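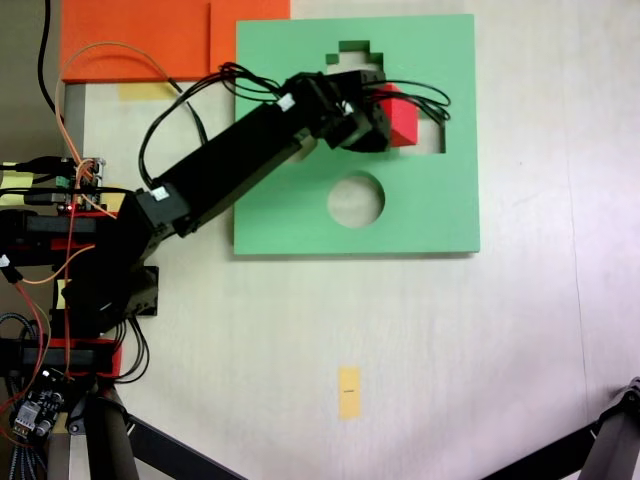
The pitch for the cheap tabletop arm is that it looks after itself. You bolt it down, run the calibration routine that came in the box, and from then on the software takes up whatever slack the hardware has. I have kept one of these cells going at Toltdale for three years, and I don't believe a word of it. Calibration tells you where the motors think the arm is. It tells you nothing about the wire. Look at how the black cables loop over the wrist and gripper on an arm like this, hanging right above the red block it is meant to handle, and then tell me the software has it covered. A bundle like that pulls. It pulls a little in one pose and a lot in another, and no routine I have been sold knows anything about it.

Ledalmont, who supplied our controller, disagree. Their setup guide gives cable routing a single paragraph and spends 14 pages on tuning. We followed it to the letter. By July the arm was missing a shape-sorting job it had done well in the spring, so we tuned again, as advised, and it got better for eight days. Then it drifted back. What fixed it in the end was a connector at the elbow that had worked halfway out of its socket, a repair that took less time than finding the right screwdriver.

I'll be told that was bad luck. Maybe so, but I have had that kind of bad luck four times now, and only once was the answer a number in a file. The others were a loose horn screw, a stand leg that had crept, and a power lead rubbing on a bracket. You find these by putting your hand on the thing with the power off and wiggling it. There is no dashboard for that, and I suspect the reason there isn't one is that nobody could charge a monthly fee for it.

The newer Jurko kits are supposed to settle the argument, with health monitoring on every joint. I've used one. It reported a healthy shoulder while the whole base was rocking on the table, and strictly speaking it was right, the shoulder was fine. The people who write these tools seem to picture a machine that ends at its last motor. Mine includes the table, the clamps, and whatever bit of tape somebody put down to mark where the work goes.

So before anyone signs off on another year of remote support, I'd like to see a log of what was wrong each time the arm stopped and who found it. Ledalmont have never shown me theirs. Ours is a spiral notebook hanging off the bench, and most of the entries are about screws.

23 shares | 8 comments

Related
The Cortés gripper, one year on
Why we stopped buying spare servos in bulk
Remote support contracts: read the small print
Strain relief for small arms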